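Products | Software | Support | Newsroom | Contact

Newsroom > Press Releases > Software

Skidura Releases Fernis 2, a Task Planner for Two-Arm Work Cells

2021-04-12 - Skidura today released Fernis 2, a new version of its planning software for work cells in which two robot arms share one table. The release adds contact-aware planning for handles, doors and drawers, and a new tool for reviewing a plan before it runs.

Earlier versions planned each arm separately and checked for collisions afterward. Fernis 2 plans both arms together. While one gripper holds a handle, the planner treats that arm as committed and limits the other to motions that leave the grasp alone.
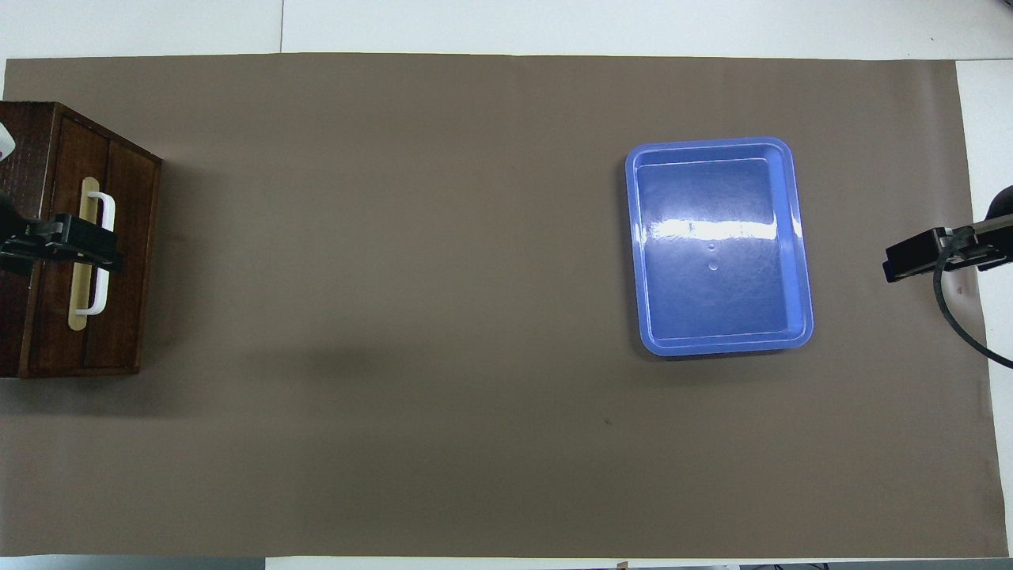

Glare on glossy plastic has been a common cause of failed detections for users of the earlier software. The perception module in Fernis 2 fits the outline of a part from its rim and gives less weight to washed-out areas. It also combines head and fixed camera views into a single model of the table.

The planner considers up to 500 candidate motions per step and discards those that would cross a cable zone set by the user. Operators can step through the remaining plan in the Gumeck viewer - included with every license - and edit grasp points by hand.

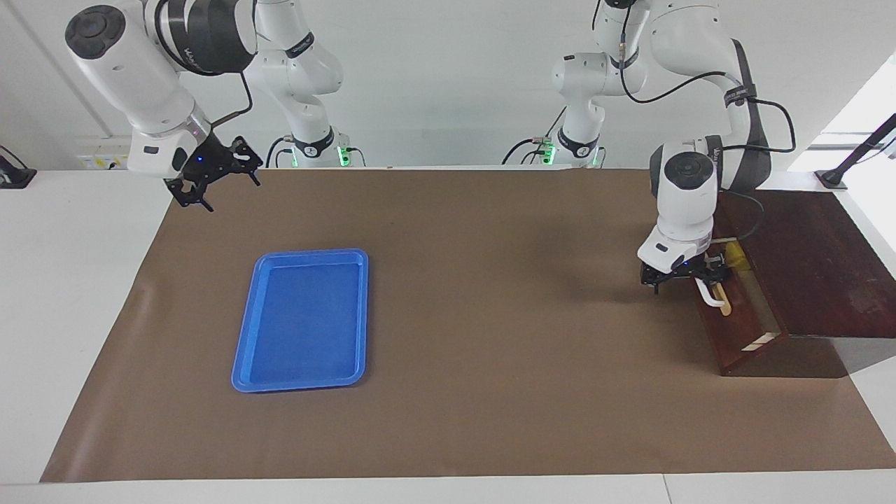 One gripper closed on the cabinet handle, with the other arm open over the work surface.

Fernis 2 ships with 130 task templates, 11 of them new and written for furniture-type fixtures. Templates from the first version can be imported without changes.

The software is available now to current license holders. A version for the Seo controller will follow in July. Release notes and installation files are on the Skidura support site.

Related releases
Gumeck viewer adds plan comparison
Skidura opens Fernis template library to integrators
Calibration update for fixed cameras
Support schedule for Fernis 1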